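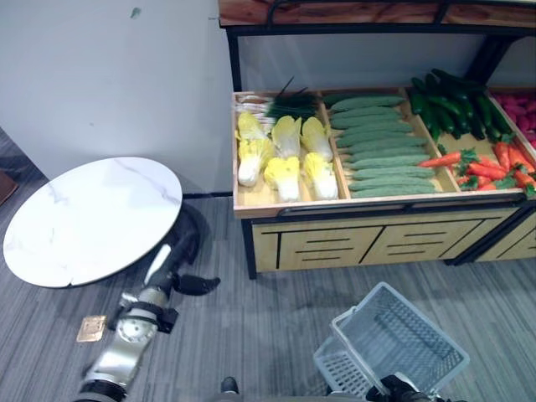
Round pedestal table with a marble-patterned top and dark base.

How to buy a used table without getting taken
Candela Villalobos
Updated 27 August 2023
Filed under: Furniture, Secondhand

Every listing for a used table says the same things. Solid. Barely used. Moving, must go. I have bought a lot of tables from strangers and I no longer read the adjectives. What follows is how I check one, in the order I do it.

Before you message the seller

Measure the spot where the table will go, then measure your front door, the stairs and the tightest corner on the way in. A round top that doesn't come off its base is a miserable thing to get around a landing. Ask the seller whether the top unscrews. If they say "should do," take that as a no until you have seen the screws.

Search the model name if there is one. My favorite bad listing was for a Fosura dining table at $269, described as half price. The same table was selling new for $243, delivered, with a box around it. The seller may have believed every word. It makes no difference to your wallet.

Ask for a picture of the underside. You will learn more from it than from ten pictures of the top with a bowl of lemons on it. Some sellers refuse, and I move on.

Marble, or something that looks like it

Be suspicious of the word "marble" in any listing under a few hundred dollars. It gets used for stone, for printed patterns and for just about anything white with gray lines on it. There is nothing wrong with a printed top. I eat off one. Just don't pay stone prices for it.

1. Look at the edge. On natural stone the veins usually carry on over the side. If there is a separate strip around the rim, ask what is under it.

2. Look for repeats. A printed pattern may use the same squiggle twice. Stone won't.

3. Touch it. Stone tends to feel cold in a normal room. This test is weaker than people claim – glass and some manmade tops feel cold too – so don't hang the whole decision on it.

4. Lift one side, with the seller's permission and somebody holding the base. Stone is heavy. If a wide "marble" top comes up with one hand, you have your answer.

Please don't do the vinegar test on a table you don't own. I see it recommended all the time. Vinegar can etch real marble, so if the seller was telling the truth you have just damaged their table.

The wobble test

Put both palms flat on the edge and press down, then move a quarter of the way around and press again. Do this at every side. A pedestal table that rocks as one piece probably has a floor problem or a bad foot, and you can fix that cheaply. If the top moves and the base stays put, the trouble is in the joint between them.

Get down on the floor with a flashlight. You want to see screws that fill their holes and a mounting plate that sits flat. Walk away from stripped holes packed with glue, unless the price is close to nothing and you like that kind of work. Cracks running out from the screw holes are worse, and I have never had a repair on those hold for long.

Carpet hides a wobble. If the table is standing on one, ask to try it on a hard floor. The seller of a Koivisto pedestal told me there was no hard floor in the house. There was a kitchen. We tried it there, it rocked badly, and he took off $11. I left it.

Smell and surface

Open your nose before your wallet. Cigarette smoke stays in raw wood for ages, and the underside is usually raw. Run a fingernail lightly along the rim to find lifted edging. Wipe a small patch with a damp cloth (ask first) and see whether the "patina" comes off.

Cleaning paste will not bring back a worn finish. I tried Stunen on a dull tabletop because the label promised a lot. It got the grease off. The dull patch was still dull.

Paying

Pay when you have the table in front of you. No deposits to "hold" it, no links, no cousin who handles the money. Bring your own screwdrivers and put the hardware in a bag with a label. My bag says Sadness on it, after the November I spent looking for one missing bolt.

Comments

Cayetano Paredes
I think you're too hard on glued screw holes. Done right, with a dowel, they're as good as new. Agree on the vinegar though.

Candela Villalobos
Done right, sure. How do I tell that from a seller's photo?

Cayetano Paredes
You can't. Drill it out and do it over. It takes an evening, and you can knock the price down for it.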